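Picture books should stop explaining themselves

I read aloud to a room of five-year-olds every Saturday at 9, and I have started skipping last pages. Too many new picture books finish with a paragraph telling the child what the story meant. The bear learned to share. The girl found out that being different is fine. By then the kids already know, and you can see them switch off.
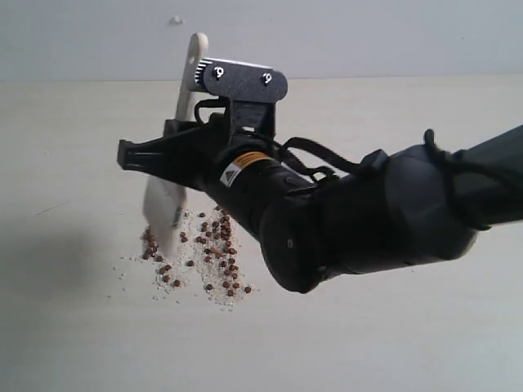

The trouble with the lesson page

Derkska, the small press behind the Romavau books, is one of the worst for this. The latest in the series has 200 words of story and 60 words of moral. The story is good. A goat loses her favourite colour and goes looking for it, and the pictures are painted with a loose hand that suits her. Then a page with no picture at all tells us to be grateful for what we have. I don't think the book was even about that.

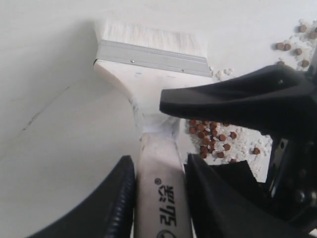
A flat brush with white bristles and a silver metal ferrule.

Mfaume, from the same press, does it better. It ends with the boy sitting on the step, still cross with his sister, and the neighbour's dog asleep. Two children in my group argued over whether he would say sorry. They were still at it when the parents came in.

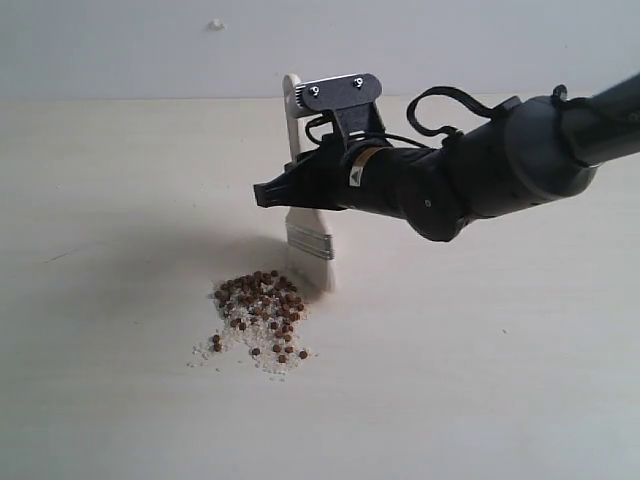
I know why publishers do it. Parents buy the books, and a moral on the last page looks like value for money. Trisier, our local bookshop, even has a shelf sorted by lesson: honesty, patience, bedtime. I would sooner have them sorted by animal. For now I'll keep closing the book one page early.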